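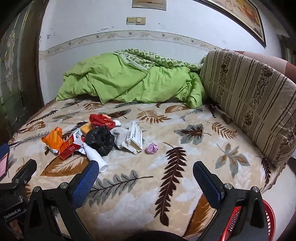 Fern blanket, small stuff piled on the left.

Old jerseys, new obsession

December 6, 2024

I got another Cavbridge jersey! It's the road version from the 2000 season, the one with the wide shoulder stripes and the slightly crooked number font, and I have wanted one since I was a kid sitting up in the cheap seats with a pretzel. If you never saw Cavbridge play basketball in the old gym, picture 4000 people on wooden bleachers, stomping. The new arena is nicer in every way and I still miss the stomping.

That makes five jerseys now, which my closet thinks is plenty. I don't agree with my closet.

This one came from Yensuk, the secondhand sports shop next to the bus station. I had gone in for socks. The jersey was on the wrong rack, in between two soccer shirts, and I saw the collar first - that ribbed V collar they only used for a couple of years before everything went to a plain round neck. I may have made a noise. The tag said Prultier, so it's from the run made for the campus store and not the later ones, where the mesh feels like a window screen.

A lot of people ask me how to tell those apart, so let me get that out of the way. On the Prultier jerseys the numbers are sewn on in two layers, and you can feel the edge of the bottom layer if you run a thumbnail along it. The later ones are printed, and the print cracks, usually right across the middle of the number where you fold it. Also look at the side panels. On the older ones the stripe goes all the way down to the hem and meets up front to back. On the later ones it stops a little short. I don't know why! It drives me nuts, and now it will drive you nuts too.

Sizing is the other thing. They run big. I'm a medium in pretty much everything and I wear a small in these, and even then there's room for a hoodie underneath, and that's how I wear mine in the winter anyway. If you're buying for a kid, go by the chest measurement and forget the letter on the tag.

For washing, I do cold water, inside out, by itself, with a little Kirano powder (the unscented kind). Then I hang it over the shower rod. No dryer, ever. I put my first one in the dryer back in college and the number 5 curled up like a potato chip. I ironed it through a dish towel and it sort of lay flat again, but I still see it every time I put it on.

I wore the new one to the home opener and had the best time. A guy in the line for nachos stopped me to talk about the collar for so long that we both missed tip-off, and a lady two rows down had the matching home white. We waved at each other after every three like we were cousins. Cavbridge lost by a bunch and I had no voice the next morning.

Next on my list is the green alternate they wore for one tournament in May, a summer league thing, I think. I have only ever seen it in an old program. If you have one in a box somewhere, please write to me. I'll trade, I'll pay shipping, I'll bake you something!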